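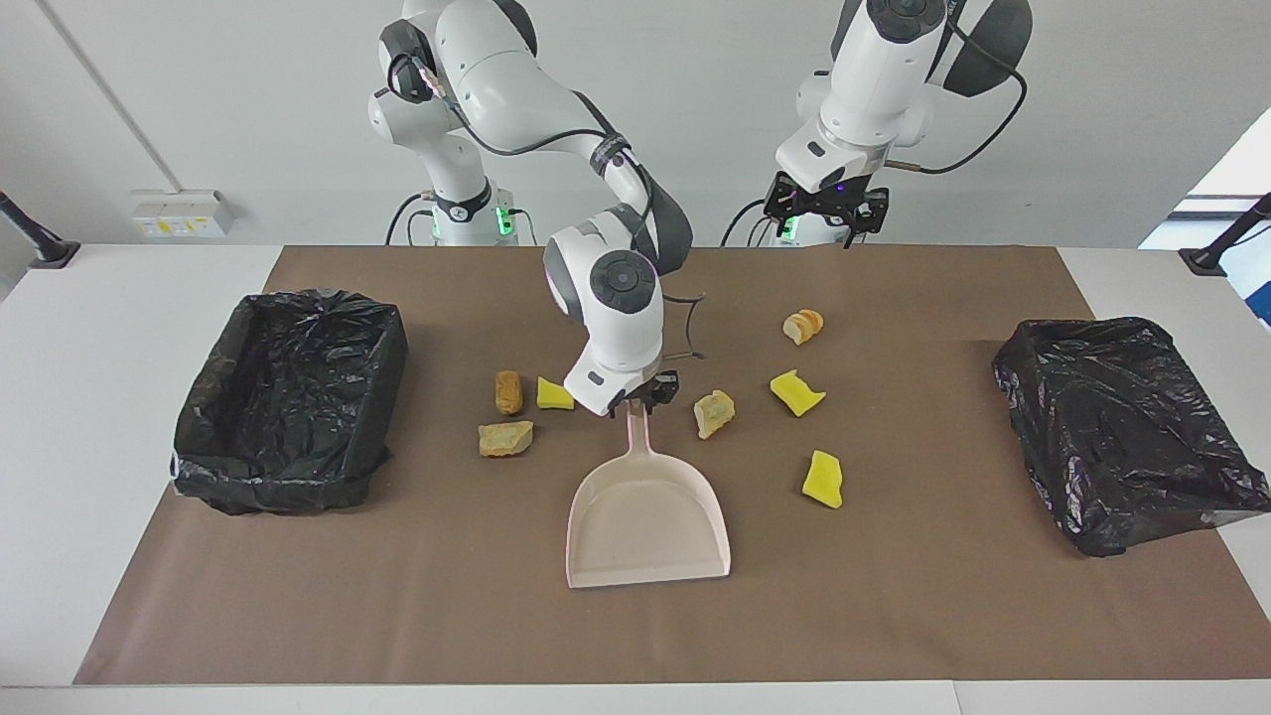 Page 4 of 5

Forum > Home and Hobby > Fountain pens and ink > Your everyday ink, and why

inkwell_otter wrote:
Right, I've finally finished my bottle of Mundus blue-black and I'm a bit giddy about it! First bottle I've ever emptied. It started in March, mostly shopping lists and my allotment diary, and the colour still makes me smile when I open the book. A proper stormy blue when it goes down, then it greys off overnight. So what next? I'm tempted by Zellport green but I've only seen it on other people's screens.

papertrail242 wrote:
Congratulations! Zellport green is gorgeous, get it. I've written 215 pages with it in my current notebook (I number them, so no guessing) and I'm nowhere near bored. It shades beautifully in a broad nib, nearly yellow at the top of a stroke and bottle green where it pools. In a fine nib it's a bit plain, I'll admit.

Marrowfat wrote:
Have to disagree on the Zellport. Lovely colour, terrible manners. Mine crept up round the nib and got all over my fingers, and it took four flushes before the water ran clear. If you like green, try the Ukix one. Duller in the bottle but it behaves itself on cheap paper, and I do most of my writing on cheap paper.

papertrail242 wrote:
Was that in a Sin pen by any chance? They run very wet. I had the same trouble with a Sin and a perfectly tame black.

Marrowfat wrote:
It was, yes. Fair point, but the Ukix was fine in the same pen, so I'm still blaming the ink — or at least most of it.

blotto wrote:
Ukix green looks like pond water and I say that as someone who owns two bottles of it. I love it for letters. My sister says it's hard to read by lamplight and she's probably right.

inkwell_otter wrote:
Pond water is selling it to me more than you'd think! I do have a Sin, the stubby one, so that's useful to know. Does either of them cope with damp? The diary lives in the shed.

Marrowfat wrote:
Neither, I'm afraid. A drip will lift both of them. For a shed I'd stay with your blue-black, or use a pencil.

blotto wrote:
Seconding pencil for the shed. Get the green for indoors.

inkwell_otter wrote:
Ordered the Zellport AND a sample of the Ukix, 2024-11-01, let it be recorded. Will post swabs of both on the next page once they've arrived.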